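Sirkisero opens its remote kitchen lessons to visitors

Posted in Company news, November

The robotics firm Sirkisero has started to let visitors teach its kitchen robot from a desk. The first open evening was held on Friday in the company's office above the Prukari bakery, and all the chairs were taken before the start at half past six.

The kitchen exists only inside a computer. The visitor sits with two hand controllers, looks at the simulated room on a screen and moves the arm by moving his or her own hand. The software, which is called Clenano, writes down every position of the arm and the gripper during the attempt. Later these recordings are used for training a control program, which should learn to do the same task without a person.

The company has collected 401 recordings of this kind since the spring. Most of them were made by its own staff, and this is now seen as a weakness. People who work together for a long time begin to move the arm in the same manner, and a program which learns only from them does not see enough variety. For this reason Sirkisero wants lessons from people with other habits, including people who have never touched such a controller.

The task for the evening was the transfer of diced food from a cutting board to a dish. It is a simple matter for a human cook. For a person who works at a distance it is more difficult, as the hand feels neither the weight of the board nor the moment when the pieces begin to move.
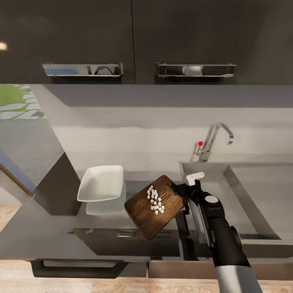
The angle of the board is the point where most beginners have trouble. If it is too flat, the food stays where it is. If it is too steep, everything comes down at once and part of it lands on the worktop. The trainers advise to bring the board close to the dish first, and to tilt only after that, with a slow turn of the wrist. They also ask the visitors not to correct the position of the board during the tilt, but many do it all the same.

Each visitor was given a short practice time and then made several attempts which were saved. In total 106 new recordings came from the evening. Of these, 41 were marked as clean, which means that all the food arrived in the dish and the board did not touch anything on the way. The others are not thrown away. A part of them shows how a person notices a mistake and repairs it, and the company considers such moments to be useful for the training. Attempts which were stopped in the middle are kept in a separate folder and are checked by hand before anybody decides about them.

Eleri Gape, who leads the teaching work at Sirkisero, gave a short talk in the break. She explained that the speed of the visitors is not measured. A slow attempt with a steady hand is worth more for her group than a quick one with luck in it. She also showed two attempts on the large screen, side by side and at half speed, and asked the audience at which moment the second operator had lost control. The answers were quite different from each other, and the discussion went on until the coffee was cold.

There were some questions about the view. The operator can change between a view of the room and a view from the gripper. In the first one it is easier to judge how far the board is from the dish. The second one is better for the approach to a small object, but it shows little of the surroundings, and a beginner can easily lose the sense of direction. In the present version the change is made with a foot pedal, because both hands are busy. Several visitors said that the pedal reacts late. The company confirmed this and promised an improvement in the next version of Clenano.

The opening of the gripper was another subject. It follows the trigger of the controller, so a half-pressed trigger gives half-open fingers. Trainers recommend to open them fully before coming near to an object and to close them only when the hand has stopped. Those who close too early often push the object away, and then they need to begin the approach again from the side.

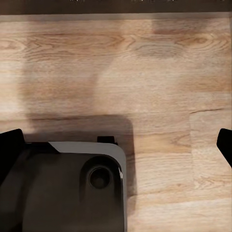
Caron wrote on the visitors' page afterwards that the practice time was too short: "I needed all of it just to understand which way my wrist should turn. My last attempt was the first one I was satisfied with, and then my turn was over. Please give us ten minutes more, or let the same people come back a second time. I would also like to know whether left-handed people are welcome, because the controllers were set for the right hand and I did not dare to ask."

Sirkisero replied on the same page that the controllers can be changed for the left hand in the settings, and that the trainers will ask everybody about it at the beginning next time. Visitors from the first evening may register again. Their earlier recordings will be kept apart from the new ones, so that the group can compare how a person moves the arm on the first day and after some practice.

The company plans 2 more evenings before the winter break. The task will stay the same at the first of them. At the second one the visitors will put a lid on a pot, a task which the staff have tried only a few times so far and for which there are not yet any written instructions.

Participation is free of charge, and no experience is required. Persons under sixteen should come with an adult. Names are not stored together with the recordings. Registration is possible at the reception of Sirkisero or by telephone on working days until four in the afternoon. The entrance is on the courtyard side, to the left of the bakery door.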